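Ticket: Brush-the-pan demos rejected at upload
Opened by: Doina Leka
Assigned to: Štefánia Bartoš
Status: Open, and enjoying itself

Doina Leka:
Findamier is bouncing my pan-brushing demos with "tool path discontinuous." Every take looks fine to me, but I am not the one grading them. I restarted everything restartable. Same error, new timestamp. 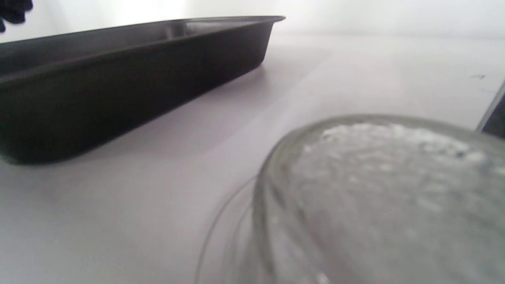

Gripper view, tray at left, glass container close on the right.

Štefánia Bartoš:
Does it reject the whole set or only some of it? And did you re-zero both forearm modules after strapping them on? Please say yes.

Doina Leka:
Some. Of 1,284 takes it dislikes about 200, and it won't tell me what they have in common. I re-zeroed the left. The right I greeted warmly.
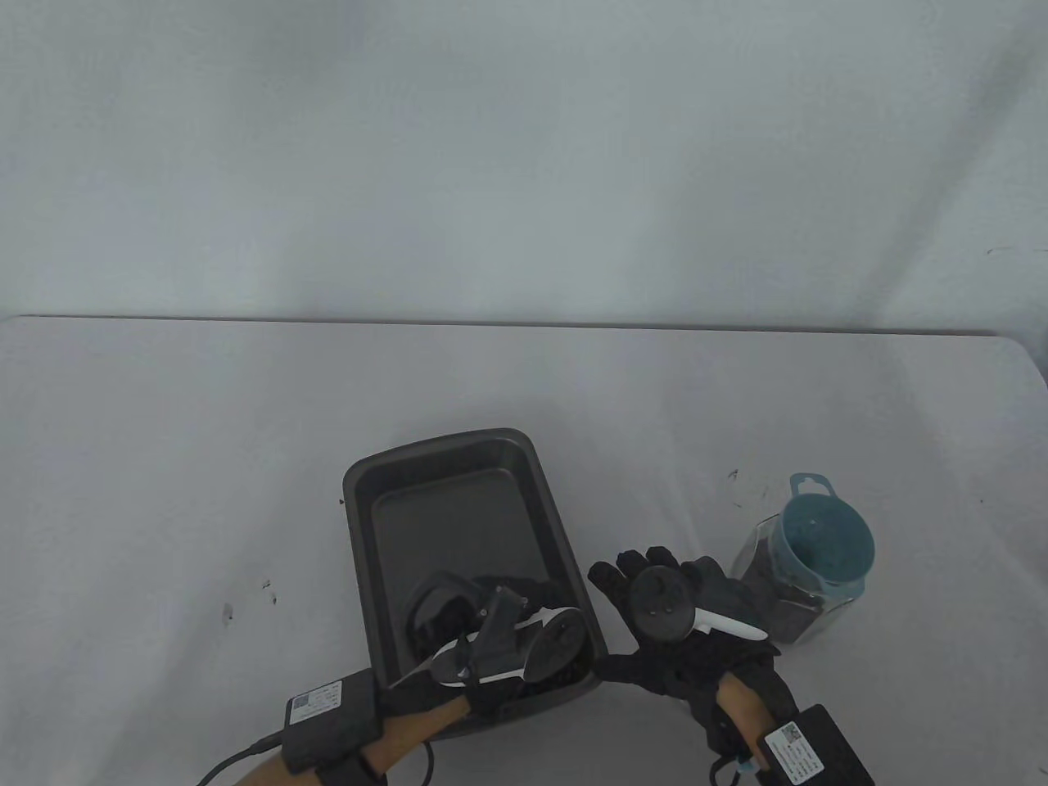 Štefánia Bartoš:
Warmth is not a calibration step. Redo both with your hands flat, then check the cable clips, then record ten short takes. Keep the brush strokes slow. The limit is 2,000 frames per take and the checker gets spiteful near the end of it.

Doina Leka:
Done. Nine of ten accepted. The tenth failed with the same message, so I'm attaching a frame from the gripper side.
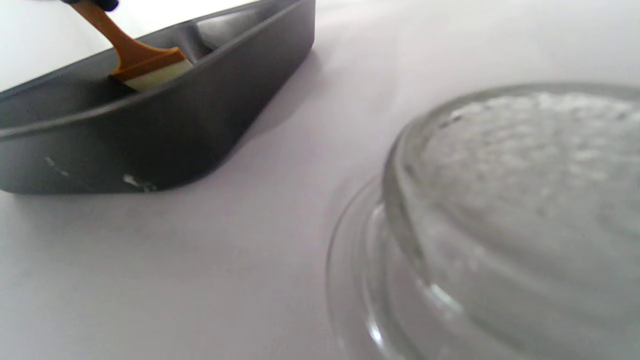

Brush in the pan, near the far wall.

Štefánia Bartoš:
Send me the raw log for number ten. Leave the old rejects where they are until I've read it. Inês Correia has a script that re-checks them in bulk, and it only eats two of my evenings.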